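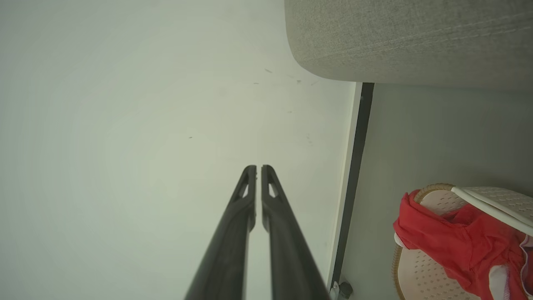

손목 카메라 장착형 그리퍼의 손가락 정렬 및 정기 점검 기록

2022년 9월 29일

본 글은 Cotham 작업 셀에서 운용 중인 2지 그리퍼의 점검 절차를 정리한 것입니다. 해당 셀은 의류와 생활용품을 집어 옮기는 작업에 사용되고 있으며, 지난 5월 손가락을 교체한 이후 점검 항목을 일부 개정하였습니다. 개정 전 절차는 Trurstead 셀의 문서를 그대로 준용한 것이어서 손목 카메라에 관한 항목이 빠져 있었습니다.

1. 점검 주기

파지 동작 200시간마다 정기 점검을 실시합니다. 손가락을 분리하였거나 손목부에 충격이 가해진 경우에는 누적 시간과 관계없이 즉시 점검합니다. 누적 시간은 제어기 화면의 값을 기준으로 하며, 점검을 마친 뒤 반드시 초기화하여야 합니다. 지난번에는 초기화를 누락하여 다음 점검 시점을 작업 일지에서 다시 계산하였습니다.

2. 손가락 끝의 정렬

검은색 손가락 두 개를 거의 닫힌 위치까지 이동시킨 후 안쪽 면이 서로 평행한지 확인합니다. 손목 카메라 영상에서는 손가락이 화면 아래쪽에서 위로 뻗어 중앙에서 모이며, 그 사이로 밝은 벽면이 좁은 세로 틈으로 보입니다. 틈의 폭이 위아래로 다르면 고정 나사를 풀고 다시 맞춥니다. 끝부분 가까이에 있는 작은 삼각형 구멍은 좌우 높이를 비교하는 기준으로 활용하고 있습니다.

배경은 무늬가 없는 밝은 면이 적합합니다. 회색 직물이나 바닥을 배경으로 하면 검은 손가락의 윤곽을 판별하기가 한결 어렵습니다. 이전 점검에서는 붉은색 옷을 배경에 두었다가 자동 노출이 변하여 영상을 다시 확보한 일이 있었습니다.

3. 고정 나사와 배선

나사는 좌우를 번갈아 조금씩 조입니다. 한쪽을 먼저 완전히 조이면 손가락이 미세하게 돌아갑니다. 이번 점검에서는 왼쪽 나사 2개를 다시 체결하였습니다. 카메라 케이블은 손목을 양방향 끝까지 회전시키면서 당겨지는 구간이 없는지 살펴봅니다. 케이블 고정대는 Kariuki 제품을 계속 사용하고 있으며, 현재까지 교체할 사유는 발생하지 않았습니다.

4. 렌즈 및 손가락 표면의 청소

렌즈는 마른 극세사 천으로 닦습니다. 영상에 작은 점이나 얼룩이 보일 경우 손목을 조금 움직여 봅니다. 얼룩이 배경과 함께 이동하면 벽면의 것이고, 화면의 같은 자리에 남으면 렌즈를 청소하여야 합니다. 손가락 안쪽 면에 붙은 섬유 보풀도 이때 함께 제거합니다.

5. 영점 재설정 및 시험 동작

정렬을 마친 후 그리퍼를 완전히 닫아 영점을 다시 저장하고, 개폐 동작을 23회 반복합니다. 이후 얇은 옷감을 집어 바구니 위에서 놓는 시험을 실시합니다. 놓는 위치가 한쪽으로 치우치면 2항으로 돌아갑니다.

Hastismont 셀에도 동일한 절차를 적용할 예정입니다. 다만 해당 셀은 손가락의 길이가 달라 영점 저장 위치를 별도로 정하여야 하며, 그 값은 확인되는 대로 본 글에 추가하겠습니다.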